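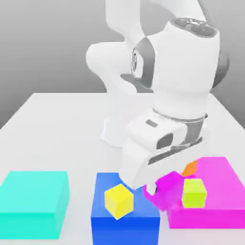
Re: [prunemar-users] Shadow banding on matte surfaces after the sampler change

From: Ha-rang Ra
To: prunemar-users
Date: Monday, April 3, 2023

> I moved our kitchen catalog set over to the new sampler and the
> soft shadows on light countertops now come out in visible steps.
> Same lights, same materials, same output size. The old build gave
> a clean falloff. Raising the sample count helps a little but the
> render time gets out of hand. Is this a bug or did a default
> change? Also, the steps are much worse in the files we send to the
> client than in the preview window.
>
> Bagheri

Two separate things are going on, and the last sentence of your message points at the second one.

First, the default. The old sampler picked a new random offset for every pixel. The new one reuses a tile of offsets and shifts it across the image. On a textured surface the repeat is hidden. On a flat, pale surface under a large area light it can show up as faint bands, mostly in the outer part of the shadow where the values change slowly. The setting is tile_scramble, and it ships turned off. Turn it on before you touch the sample count. In my test scene, a plain white plane with one area light, that removed the pattern at 199 samples per pixel with no change in render time that I could measure.

If you still see structure after that, check the light itself. Scenes saved in the old format carry over a subdivision value of 4 on area lights, and the new code still honors it. That splits the light into a small grid and samples each cell on its own. Set it to 1 and save the scene again. I would do this on one file by hand before running a script over the whole catalog, as a few of our older scenes depended on that value for light linking and had to be put back.

Second, the output. The preview window works in float and adds dither when it draws to the screen. The file writer does not dither unless you ask for it. A wide, soft gradient on a near-white surface may only cover a few code values in an 8-bit file, so you get steps no matter how clean the render is. More samples will make this worse — noise was hiding the steps before.

What we do at Pliltden:

1. Render to half float and keep that as the master.
2. Apply the view transform once, at the end.
3. Turn on dither in the writer for any 8-bit delivery.
4. Keep the denoiser off for the first comparison.

On item 4, the denoiser will happily flatten a shadow edge into a plateau, and then you are chasing a third cause. Add it back once the other settings are known to be good.

One open question for the list. With scramble on, I get a slight difference between tiled and full-image renders of the same scene, always in the last row of each tile. It is over 10 times smaller than the banding and does not show in delivery files, but it breaks our image diffs. Has anyone on the Plamura build seen the same? I have only tried the stock one.

Ha-rang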